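Robots learn gear assembly by remote control at Bevinix

Putting a small gear on a peg takes most people a second or two. Teaching a robot to do it has kept a team at Bevinix happily busy since July, and on Thursday they opened the workshop doors so the rest of us could see how it's going.

The project is called Grediveo, and the idea behind it is a simple one. Instead of writing out every move in code, a person drives the arm through the job from a control station across the room, over and over, and the software learns from the recordings. So far the team has saved 655 of these runs. Of those, 208 are full assemblies, start to finish. The rest cover shorter pieces of the job, such as picking a gear up off the table or lining it up over a peg.

"You can feel it when you get a good one," said Rosaire Friesen, who leads the project and has driven a large share of the runs herself. "Your hands stop thinking about the controls and you're just putting a gear on a peg. Those are the runs I want the robot to see."

The task itself fits on a small patch of table. A round metal plate with three upright pegs lies on a dark cloth, and the gears have to be picked up and brought over to it. Getting a gear to the plate is the easy part. The last bit, where the hole in the gear has to meet the peg, is where new drivers slow down and start holding their breath.

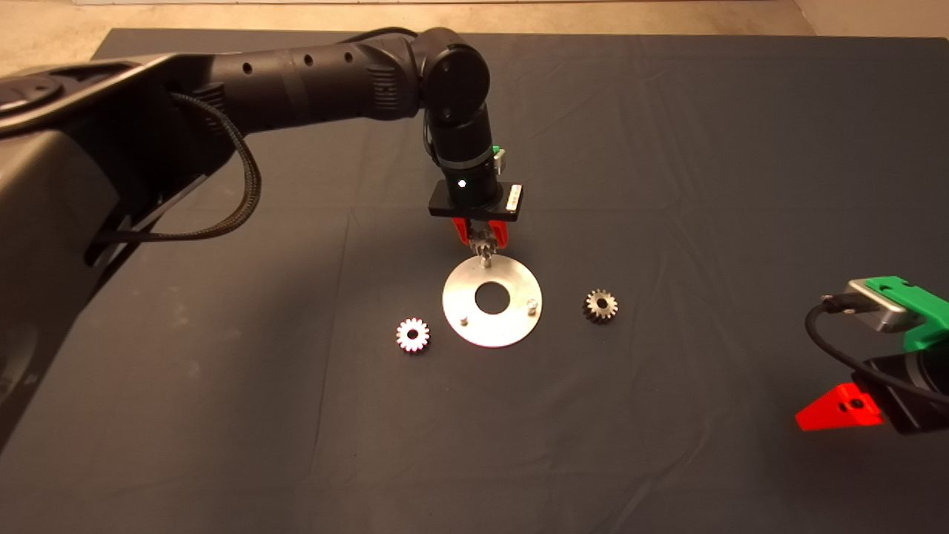

Friesen says her own first tries were terrible. She would come in at a slight tilt, the gear would catch on the top of the peg, and she'd push when she should have backed off. Her trick now is to stop just over the peg, let everything settle and then come straight down. New drivers get an afternoon of practice before any of their runs are saved, and they are told to keep their mistakes in if they manage to fix them. A gear that catches, gets lifted and goes down cleanly on the next try is a very useful thing for the software to learn from!

That was the part that surprised me most. I had expected the team to want only perfect runs, but a robot that has never seen a bad start has no idea how to get out of one. Friesen keeps a separate folder of what she calls "saves," and she clearly enjoys showing it off.

Visitors got a turn too. I sat down at the controls in the early afternoon and needed 2 tries just to close the fingers on a gear - the first time I squeezed nothing but air. The woman after me, a retired sewing teacher, was far better at it. She said it felt like threading a machine with somebody else's hands.

The next step is to let the arm try the whole job without a driver. The team wants another 150 full assemblies on file before then, with the gears laid out in different spots and turned at different angles, so the software doesn't just memorize one layout. Friesen also wants more left-handed drivers, who she says tend to come at the pegs from another side.

Anyone who would like a turn at the controls can sign up at the Bevinix front desk. No robot experience is needed, and sessions run two hours with a break in the middle.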